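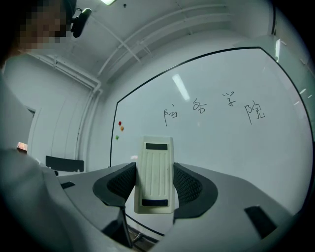

The Tandura hearing recorder is sold to councils and small assemblies that have to keep a record of public sessions. Our clerk, Sarla Garg, used it through five hearings. It works best in a plain room with white walls and pipes across the ceiling, where it picked up every witness. In the old chamber it lost the back bench.
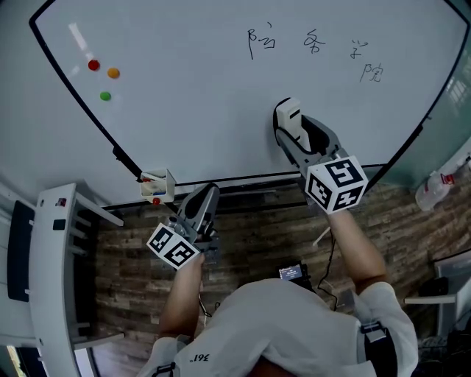 Setup is two buttons and a code. The transcript needs checking - it got names wrong at every session, Primo Melis's most of all. Storage stops at 200 hours, and exporting minutes is slow.

I'd buy it again for committee work, but not for full sittings.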